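Ustyna had been told, on her first morning at Fandeck, that the planner was finished and only wanted a little tidying, and by the end of October she had stopped repeating this to people because it made Pei-shan Wei laugh until she had to put down her tea.

The planner was called Zulton. It had been written over four winters by several hands, and you could tell whose mood you were in by the comments. The early files were cheerful and full of exclamation points. The middle ones were terse. Then came a long stretch by Teodoro Valdovinos, who wrote to the reader as though to a nephew – warm, a bit worried, always reminding you to eat something before touching the collision margins.

Her own trouble was with grasps. The simulator would hand Zulton a shape, Zulton would propose 400 ways to close two fingers on it, and the scoring step would throw nearly all of them out, often the good ones too. She had replayed one run so many times that she knew it the way you know a stretch of road, the rounded orange thing upright between the fingers and that marbled teal behind it. 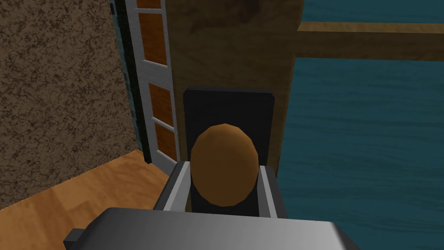

Why would a planner throw away a grasp that works? Most often the scoring step is judging the grasp against something stale, such as an old pose for the object or a safety margin set for a different gripper, so a sound grasp looks to the software like a collision.

Pei-shan had said as much to her in the kitchen, in fewer words and with her mouth full, and Ustyna had gone back to her desk and found the margin. It was in one of Teodoro's files, naturally. Next to it he had written: "Dear friend, this number is too big, I know it is too big, please forgive me and do not change it on an empty stomach."

So she went and had soup first. It seemed only decent. Then she changed the number, and 86 grasps came through where there had been 11, and she sat with her hands in her lap and felt, foolishly, that she ought to write to him.

She didn't write to him. She had the whole-body part still to do, where both arms had to be planned together, and that was a different animal altogether. One arm is a puzzle you can hold in your head on the bus. With two, each is forever an obstacle to the other, and the polite thing – letting one wait while the other moves – made everything so slow that Dalva Meireles, passing behind her chair, asked if it had crashed.

She stayed late over it. The heating went off at eight and she put her coat on, and moved the view up behind the robot's white shoulders, so that she was looking over them as you might look over a friend's at a letter, and let the planner try again from the top.

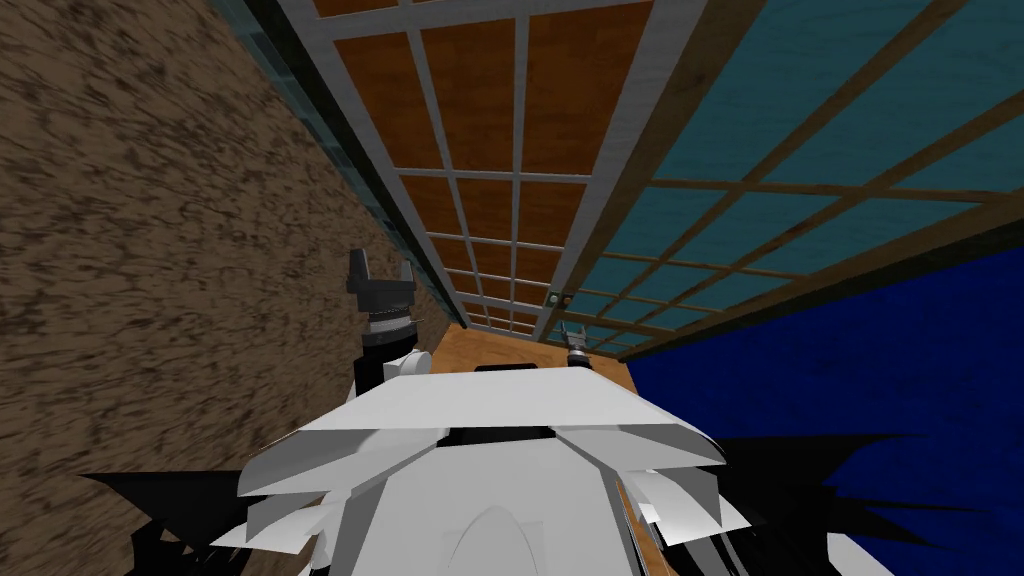
Marta Zakharchenko wrote from the Cula office just before midnight to say that she'd read the log, all of it, and that the waiting wasn't politeness at all, it was a lock somebody had put around the shared map so that only one arm could read it at a time, and would Ustyna please give each arm its own copy and go home.

Ustyna read the message twice. She found the lock. It had a comment beside it, one line, with an exclamation point, from the very first winter: "Just for now!"

She gave each arm its copy. Outside, the last bus was standing at the stop with its lights on and its doors open, and she looked at it, and at the screen, and started the run anyway.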